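The Case for Poker Night: A Chat With the Owner of Drindeck

If you have ever bought a poker set, you probably know how the story goes. It looks great on the day you bring it home, and a year later half the chips are in a kitchen drawer and the dealer button is under the couch. The owner of Drindeck, a small shop that sells and repairs home game sets, has been fighting that particular battle for 17 years, and is still thrilled to talk about it.

"People think I sell chips," the owner told me when I stopped by in January 2019. "I sell putting things away! The game is the easy part. Everybody loves the game. I want you to love the ten minutes after the game too."

We were sitting at the back of the shop, next to a shelf of cases waiting for new latches. Most come in with the same complaint, which is that the foam has gone soft and the stacks tip over when the case is carried. Replacing the insert is the most common job in the shop, and by now it takes less than an hour.

"Before I cut anything, I ask what else goes in there," the owner said. "Do you keep dice with it? Two decks or one? Somebody will tell me it's only chips, and then they come back a week later with a card box that doesn't fit anywhere, so it rides on top and pops the lid open. I would much rather hear about the card box first."

The house favorite is a medium briefcase sold under the shop's own name, the Pradusau. There is a bigger one, the Tekach, which holds 300 chips and weighs enough that the owner talks most customers out of it. "It's a gorgeous thing, but you have to carry it up somebody's stairs. For a table of five or six friends, you don't need it."

I asked about the egg-crate foam in the lids, which I had always taken for plain padding. The owner lit up. "Oh, I love that stuff! It comes down on top of the chips when you close the lid and keeps them where they are. If you shake a case and it rattles, the lid foam is worn out. People replace the bottom and forget the top – and then they wonder why it still sounds like a box of plates."

There is an order to packing, too, at least in this shop. Chips go first, sorted by color, all facing the same way in their slots. Then the cards, boxed, never loose. Dice next. The dealer button goes in last, on the theory that you will notice if the last thing is missing.

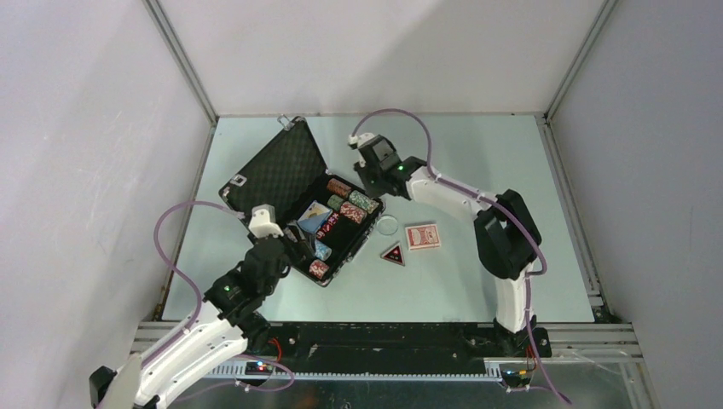 Chips and a blue card box in the foam, with a red-and-white card box and the dealer button still out on the table.

"I like a case that's almost done," the owner said. "You can see right away what still needs a home. With a bag, you have no idea. You could be missing the whole red stack and not find out until Friday."

And what about those small extras that never seem to have a slot? The owner keeps a few dishes around for odds and ends during a game and has no patience for players who set drinks where the dish should be. Past that, the rules are relaxed. Mixed sets are fine. Odd dice are fine. One regular plays with a button from a set that was thrown out in 2000, and it has its own cut-out now.

In March the shop will start a Saturday repair table in the Cusi building next door, where you can bring in your own case and learn to cut an insert yourself. Bring everything that goes in it, the owner says, including whatever is under the couch.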